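Startseite Themen Meinung Archiv Über uns Kontakt

Meinung

Das Reparieren gehört in die öffentliche Verantwortung

Oktober. Von der Redaktion

Die Debatte über die Haltbarkeit von Alltagsgegenständen wird in Deutschland überwiegend als Frage des Verbraucherverhaltens geführt. Wer ein Gerät ersetzt, obwohl es instand gesetzt werden könnte, gilt als bequem. Diese Zuschreibung greift zu kurz. In den meisten Haushalten scheitert die Reparatur am Preis des Ersatzteils, an der Entfernung zur nächsten Werkstatt oder daran, dass das Gehäuse verklebt ist und sich zerstörungsfrei nicht öffnen lässt.

Die Gemeinde Tundholm hat vor zwei Jahren einen anderen Weg eingeschlagen. Sie unterhält seither eine kommunale Werkstatt, die im Haushaltsplan unter der Daseinsvorsorge geführt wird, neben Bücherei und Schwimmbad. Im vergangenen Jahr wurden dort 748 Gegenstände angenommen; 195 davon mussten abgewiesen werden, weil Ersatzteile nicht mehr lieferbar waren. Der zweite Wert verdient größere Aufmerksamkeit als der erste. Er bezeichnet den Anteil der Fälle, in denen der gute Wille der Eigentümer und die Fachkenntnis der Beschäftigten vorhanden waren und dennoch nichts ausrichten konnten.

Gegen eine kommunale Trägerschaft wird eingewandt, sie verdränge das Handwerk. Der Einwand ist ernst zu nehmen, er trifft den Sachverhalt jedoch nur zum Teil. Das Elektrohandwerk hat sich aus der Instandsetzung kleiner Geräte weitgehend zurückgezogen, weil die Arbeitsstunde den Wert des Gegenstandes rasch übersteigt. Wo kein Angebot besteht, kann auch keines verdrängt werden. In Fällen, in denen ein örtlicher Betrieb die Leistung erbringt, sollte die Kommune an ihn verweisen. Die Tundholmer Satzung sieht dies ausdrücklich vor.

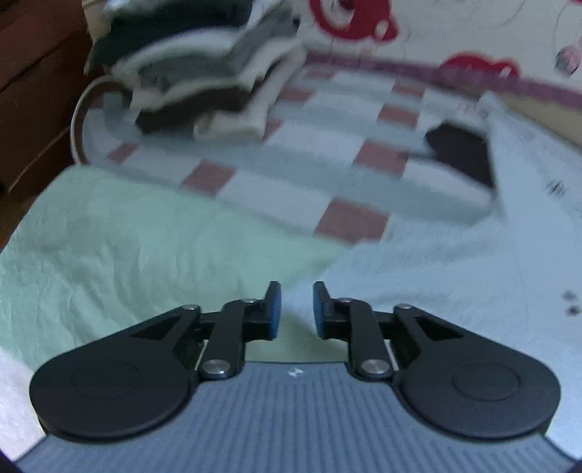

Geripptes Kunststoffgehäuse mit aufgesetzten schwarzen Bauteilen.

Schwerer wiegt die Frage der Konstruktion. Ob ein Gegenstand nach fünf Jahren noch instand gesetzt werden kann, entscheidet sich am Zeichentisch. Verschraubte Verbindungen, zugängliche Verschleißteile und veröffentlichte Schaltpläne verursachen in der Fertigung überschaubare Mehrkosten, die sich über die Nutzungsdauer mehrfach ausgleichen. Der Hersteller trägt allerdings nur die Kosten, während der Nutzen beim Käufer und bei der Allgemeinheit anfällt. Ein solches Ungleichgewicht löst der Markt erfahrungsgemäß nicht aus eigener Kraft auf.

Der Kreis Haworth hat daraus für sein Beschaffungswesen eine Folgerung gezogen. Bei Anschaffungen oberhalb von 2000 Euro ist dort eine schriftliche Zusage über die Verfügbarkeit von Ersatzteilen vorzulegen. Die Regelung ist in ihrer Reichweite bescheiden und in der Verwaltung nicht unumstritten; insbesondere kleinere Anbieter beklagen den Aufwand. Gleichwohl halten wir sie für richtig. Die öffentliche Hand ist ein Großabnehmer, und sie sollte von dieser Stellung Gebrauch machen, bevor sie den Bürgerinnen und Bürgern ein anderes Kaufverhalten nahelegt.

Zu bedenken ist ferner die Frage der Kenntnisse. Der Werkunterricht ist an vielen Schulen auf ein Mindestmaß geschrumpft, und mit ihm die Vertrautheit mit einfachem Werkzeug. Eine kommunale Werkstatt kann diese Lücke nicht schließen, sie kann jedoch Schulklassen aufnehmen und Kurse in den Abendstunden anbieten. Voraussetzung ist eine verlässliche Finanzierung über mehrere Haushaltsjahre. Befristete Projektmittel, wie sie derzeit üblich sind, führen dazu, dass eingearbeitetes Personal die Einrichtung verlässt, sobald die Anschlussbewilligung aussteht.

Wir sprechen uns daher dafür aus, die Förderung kommunaler Werkstätten in die regulären Zuweisungen der Länder aufzunehmen und die Beschaffungsregeln nach dem Vorbild Haworths zu ergänzen. Die Abweisungsquote sollte jährlich veröffentlicht werden, aufgeschlüsselt nach Gerätegruppe und Grund der Ablehnung.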